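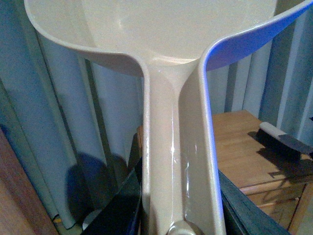 When a small organisation decides to buy a robot arm, almost all the talk is about the arm. I have sat in these meetings for two budgets now, and I would like to argue that we put our money in the wrong order. We compare reach, payload and the length of the warranty, and at the end of the page there is one line called "accessories and sundries", into which we throw everything that the arm will have to touch. But look at a plastic scoop between two gripper fingers. The handle is a long trough with a rib on each side and a thick spine down its middle, a shape that was made for the human hand, and the fingers must press on its outer walls. Whether this is a good hold or a poor one depends on the scoop as much as on the gripper, and the scoop was never in the quotation.

My own experience is with Stitadwood, a training centre where people learn housekeeping and kitchen work, and where we began to plan for one arm as a teaching and test station. I am the person who writes the equipment plan. I am not an engineer, and English is my third language, so I ask the reader to be patient with me on both matters.

Our first plan was very simple. We asked two suppliers, Zevon and Drenine, for a price. We gave 90 per cent of the budget to the arm, the gripper and the installation. The rest was for everything else: tools, fixtures, spare parts, a better table, training for the staff, and repairs. At the time it looked sensible to me. The arm is the expensive thing, so it should take the money. I defended this plan in front of my colleagues, and I now think I was mistaken.

The mistake is to believe that a household object is free because it is already in the cupboard. Our scoops, brushes and jugs were chosen over many years by people who needed them for their own hands. They are smooth where a hand likes smooth. Some are shiny, and a shiny surface can be difficult for a camera. Some have a round end on the handle, which is comfortable for a person and may be an obstacle for a flat finger. None of this is a fault in the scoop. It only means that somebody must test each tool with the gripper, and that a part of the tools must be replaced or changed. This is work, and work has a price.

I have heard the answer to this many times: buy a better gripper. A better gripper, says the supplier, will hold anything. It may be so in some laboratories. In a centre like ours, the better gripper was offered at a price that would have consumed the money for service during the whole first year. I would prefer to spend a small amount on handles than a large amount on fingers. A handle sleeve can be changed in the afternoon by any of our instructors. If a gripper breaks, we have to write to the supplier and wait.

There is also the question of the room. In a catalogue, the machine always stands on a clean white floor. In our rooms there are curtains, wooden cupboards, cables, and a brush that was left on top of the furniture. I do not want these things removed. Our trainees will work in real homes and real kitchens, and a test in a naked room would teach us very little. But a plan should admit that the room is part of the equipment. Someone must decide where the cables go, what stays on the cupboard and what the light is like at four in the afternoon in winter. In our first plan there was no hour of labour for this, and no dollar.

In November I wrote the plan again. The arm, gripper and installation now receive 80 per cent, and to reach this we accepted a smaller model from Drenine. I know that 10 per cent does not sound like a revolution. For us it pays for a set of tools bought in duplicate, a proper supply of sleeves and pads, and 11 days of staff time for testing before any trainee comes near the station. It also pays for a small reserve, which my colleagues wanted to call "contingency" and which I wanted to call "scoops".

Some of them object that a smaller arm will be too small in a few years. Perhaps. I cannot prove that they are wrong. A larger arm has a longer life in the plan, and it is true that it is easier to ask for a big sum once than for small sums every year. Our funders like to see a machine. They do not like to see a list of kitchen tools, and I have learned that such a list invites questions which the machine never receives. This is a real problem and I have no elegant solution. I put the list in an appendix, with prices, and I answer the questions.

What I would ask from suppliers is also modest. Let us bring our own objects to the demonstration. When we visited Zevon, the arm lifted wooden blocks very beautifully, but we do not teach people to lift blocks. The small dealer Pongsiri, who in the end did not bid, was the only one who asked us to bring a box of our ordinary tools, and we learned more from the conversation about that box than from the two brochures together.

The revised plan goes to the board with four pages of tools attached. If the board wants to cut something, I will ask them to begin with the arm.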